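The fifty-item wardrobe, again

Posted Friday, March 31, 2023

My sister-in-law has sent me another link about decluttering. It's a course this time, run by an outfit called Drenari, and it promises that by the end of 8 weeks I will own 50 things and feel lighter. I already know what I will feel, and it's cold, probably in October, when I go looking for the thick jumper and remember it went off in a bin liner.

I did read the whole page, to be fair to her. The woman behind it, Dace Uibo, claims the average home has 1,324 objects that haven't been touched in a year. Where does a number like that come from? Did someone go round? There's no source given, and the next paragraph is a button asking for my card details.

What bothers me more is the test she wants you to apply. You hold the thing up and ask whether you'd buy it again today. Well, no. I wouldn't buy a plunger again today, I've got one. I wouldn't buy my winter boots in March either. It's a question for people with enough money to be wrong, and I notice the shop attached to the course sells storage boxes.

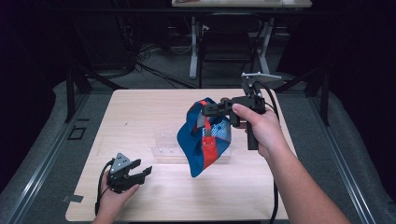
Then there's the matter of where it all goes. Every one of these schemes ends with the word "donate" and a picture of an open car boot. I did Saturdays in the charity shop on Liepiņa Street for more than 3 years and I can tell you a lot of what came through the door went straight out the back. Single curtains. Jigsaws in sandwich bags. Sarmīte Vasiliauskas, who ran the place, used to hold the bags shut with one hand while she asked people what was in them, and you could see them trying to get back to the car before she'd finished.

I'm not defending hoarding. The cupboard under our stairs is a disgrace and I can't reach the meter. But I cleared a shelf of it last weekend for nothing, with the radio on, and kept nearly all of it.

She'll ask me on Sunday whether I've signed up. I'm going to say I'm thinking about it, and take the Lernmont casserole dish back to her while I'm there, so that's one thing out of the house.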